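Why Is a Cup Shaped Like a Cup?

Go and get your favorite cup. Really, go and get it, I can wait! It doesn't matter if it's the one with the chip in it, or the tall one that only comes out when you have lemonade, or the one you've had since you were so small that it needed a lid with a spout. Put it on the table next to you while you read, because we are going to talk about cups for quite a long time, and it's much nicer to do that with one nearby.

Have you got it? Good. Now look at it as if you had never seen a cup before, as if you had just landed here from a planet where everyone drinks out of puddles. It's a funny sort of object, isn't it? It has a floor and a wall and no roof. It might have a loop stuck on one side, like an ear. Somebody, a long time ago, had to think of that.

Before there were cups

If you are thirsty and standing beside a stream, you already own something to drink from. Put your two hands together with the little fingers touching, and curl them up at the sides. We even call this "cupping" your hands. It works pretty well for one or two sips, but water is sneaky, and it finds the gaps between your fingers and runs down your arms and into your sleeves. You also can't carry it very far, and you can't put it down to scratch your nose.

So people looked for something better. Big shells were good. So were the hard, dry skins of gourds, which are cousins of the pumpkin, and hollow pieces of animal horn. Later on, people learned to shape wet clay with their fingers and bake it in a fire until it turned hard. Clay was a wonderful discovery, for you could make the cup exactly the size you wanted, and if you dropped it you could dig up some more clay and start again (though I expect they were just as cross about it as you would be).

What is it made of?

Tap the side of your cup gently with a fingernail and listen. A thick pottery mug makes a dull little knock. A thin glass gives a higher, clearer sound, almost like a bell. A plastic one goes "tup" and then stops, as if it had nothing more to say.

Pottery and china both start out as clay. The clay is shaped, dried and baked in a very hot oven called a kiln. Then most cups are painted with something called glaze, which melts in the heat and turns into a smooth, shiny skin. Without glaze, many clay cups would slowly soak up your drink like a very hard sponge. If you turn your cup over, you may find a rough ring on the bottom where there isn't any glaze. Potters often leave that part bare so the cup won't stick to the shelf of the kiln.

Glass starts out as sand, which is hard to believe the first time you hear it. The sand is mixed with a few other things and made so hot that it all melts together into a glowing, gooey liquid like runny honey. While it's soft it can be blown up like a balloon or pressed into a mold, and when it cools you can see right through it. If the glassmaker wants color, tiny amounts of other materials go into the mix. That's how you can get blue glass, green glass, or the warm yellowy brown that we call amber.

There are three words that are handy to know here. Something is transparent if you can see clearly through it, like a clean window. It is translucent if it lets light through but makes things look blurry or cloudy, like wax paper. And it is opaque if it doesn't let any light through at all, like a door. Which one is your cup?

Who needs a handle?

Heat likes to travel. When you pour hot cocoa into a mug, the heat moves out of the cocoa and into the wall of the mug, and if you wrap your fingers around that wall, the heat will happily keep going and move into you. Ouch!

A handle sticks out into the air, away from the hot part. Only the two ends of it touch the mug, so the heat has a long, narrow path to follow, and the air cools it along the way. That's why you can often hold a mug by its handle when the side of it is much too warm to touch.

A water glass usually doesn't bother with a handle. Cold water isn't going to burn you, and straight sides are easy to wrap your hand around. In the story of Ulaletti, the town under the hill where my own children's bedtime tales take place, every cup has six handles so that the whole family can hold it at once. You might like to draw one of those. I have tried, and the hard part is finding a place to put your mouth.

Why is it round?

Nearly every cup you will ever meet has a round top, and there are several good reasons for it. A round rim feels the same to your lips wherever you sip. A round wall has no corners, and corners are where the last bit of milk likes to hide when you're washing up. Roundness is also easy to make, because a potter's wheel spins, and anything you shape on a spinning wheel comes out round all by itself.

Three to look at

Sometimes the best way to think about shapes is to look at them from up high, the way a bird would if birds were allowed in the kitchen. Find the amber mug and look at its round opening and its handle. The smaller glass next to it is clear, and the white cup is over on the other side of the table, with its pale rim peeking out. Which of the three can you see light through?
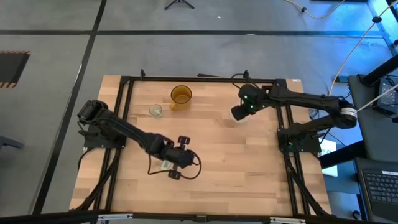
Try it yourself: the cup detective

You will need a few cups that can't break easily, a pitcher of water, a towel, and a grown-up who doesn't mind a small puddle.

1. Stand your cups in a row and guess which one will hold the most. Tall, thin cups are very good at fooling people, so take your time.

2. Fill the one you chose right up to the top.

3. Carefully pour that water into the next cup. Did it overflow, or is there room left over? If it overflowed, your first cup was bigger. If there's room, the second one wins.

4. Keep going until you have found the champion, and then put them in order from smallest to biggest.

5. Wipe the table. (Yes, this is part of the experiment.)

If you still have water left in the pitcher when you've finished, pour a little into your favorite cup, the one that has been waiting so patiently beside you, and have a drink.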